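Aranka Kun
A thread on the Tredel estuary byelaw, for anyone who shoots, fishes or digs bait there and has only seen the headline.

12 replies · 31 shares

1/ The draft byelaw would move day-to-day control of wildfowling and bait digging on the Tredel from the district to the national agency. It was published in February. The consultation is open now and closes at 5 pm on the last day of the month.

2/ At present the district issues the permits, sets the closed areas and pays for the one warden. It has done this under a local order that covers 602 hectares of mudflat and saltmarsh, from the Luvier sluice down to the old ferry steps.

3/ Under the draft, the local order is revoked. Permits would come from the agency's regional office. Closed areas would be set by notice, and a notice can take effect after four days.

4/ Four days is the part I object to most. The district has to give 25 days and put a sign at each slipway. Most of the people who dig bait at Luvier work shifts and don't read agency notices online.

9 replies · 14 shares

5/ To be fair to the other side, the agency has a case. Brent geese use the upper flats in winter and the district has been slow to close them in hard weather. Last winter the ground was frozen for over a week before a closure went up. That was a bad decision and I said so at the time.

6/ But the draft doesn't deal with hard weather at all. I have read it twice. Closures for cold spells already sit under separate rules, which stay as they are. If late closures are the problem, this byelaw leaves the problem alone.

7/ What it does change is who can appeal. A permit holder who is refused by the district can go to the full council and speak. Under the draft you write to the same office that refused you, and a different officer looks at the file.

8/ I asked the regional office how many staff would be assigned to the Tredel. The reply said "resources will be deployed according to risk". I asked again and have not had an answer.

6 replies · 22 shares

9/ On money. Permit fees now go into the warden's post and the slipway repairs. The draft says fees will be "retained for conservation purposes" and doesn't say where. They could be spent on another river entirely. I would like that wording changed even if everything else goes through.

10/ Several people have asked about Retamal Marsh. It is privately owned and the byelaw stops at the sea wall, so nothing changes there. The footpath on top of the wall isn't affected either. Dog walkers can ignore all of this.

11/ Osum Creek is less clear. The map shows the boundary on the east bank, but the schedule describes it as following the channel, and the channel moved after the breach. Those two can't both be right. If you keep a boat in Osum Creek, please raise it in your response.
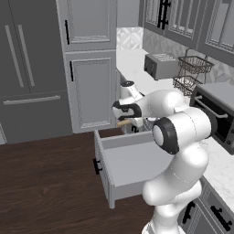
4 min read

12/ How to respond. There is an online form and a postal address, both on the consultation page. The form has a character limit on the last question, so write your answer elsewhere first and paste it in. You don't have to answer every question. Paper copies of the draft are at Luvier library, at the desk.

13/ Say what you do on the estuary and for how long you have done it. Say which clause you are writing about. The ones that matter most are clause 4 (notice of closures), the appeals clause that follows it, and the schedule with the boundary. Copied letters tend to get counted as one, so use your own words.

14/ You can support part of it. I support the new limit on mechanical digging, which the district should have brought in years ago, and I have said that in my own response. I am against revoking the local order.

8 replies · 17 shares

15/ The district council will agree its formal position at the next meeting, 7 pm in the main hall at Tredel. Members of the public can speak for three minutes if they give their name to the clerk beforehand. I will be proposing that we object to the revocation and ask for the notice period to stay at 25 days.

16/ If the agency goes ahead without changes, the byelaw still needs the minister's signature. Our MP has been sent the same points as are in this thread. I'll post the reply when I get one.

17/ Correction to post 2: the warden is part-funded by the angling club as well as the district. Thanks to the two people who wrote in.

3 replies · 5 shares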